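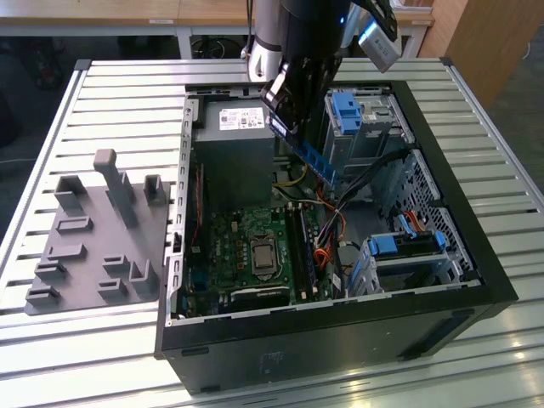
Is it worth fixing an old desktop or should I just buy one
Posted by Yareli Figueroa, Nov 10, 2018

My tower has started taking six minutes to get to the login screen. I use it for email, taxes and a spreadsheet of what I paid for gas. A guy at Golis quoted me $902 for a new one and looked at mine like it was a raccoon. Fix or replace?

predport_pete wrote:
Fix. Put in a solid state drive and more memory. I did both for $100 and my wife stopped sighing at it.

Amundsen wrote:
Replace. You'll spend the hundred, then the power supply goes, then the fan, and by June you own the same old computer with a new receipt.

predport_pete wrote:
Mine has been fine for three years. Some of us dust.

tillie_b wrote:
If you do open it, lay it flat on its side somewhere with decent light. I did mine standing up on the carpet and there is a screw in that carpet to this day.

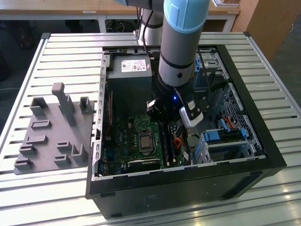
Side panel off, power supply top left, processor in its socket.

Yareli Figueroa wrote:
OK, mine is open now. There is a sweater's worth of lint in it. How do I know which memory to buy?

tillie_b wrote:
Read the sticker on the stick you already have and match the type. Unplug the thing first. I feel silly typing that, but I have met people.

Amundsen wrote:
And copy your files off before you touch the drive - all of them, even the gas spreadsheet.

Yareli Figueroa wrote:
The gas spreadsheet goes first. It has 100 rows and it's the only thing on there I'd miss.

predport_pete wrote:
Peratero has used memory in a bin by the register. Bring the old stick with you, they'll match it.

Amundsen wrote:
They'll also sell you a mouse pad. I still say replace.

Yareli Figueroa wrote:
Going with Pete on this one. Amundsen, you can have the raccoon if it dies.

Recent topics
Printer says offline, printer is lying
Best cheap monitor for bad eyes
How long do you keep old cables?
Keyboard and coffee, please advise

Contact the moderators | Copyright 2018 Predport Community Board | Back to top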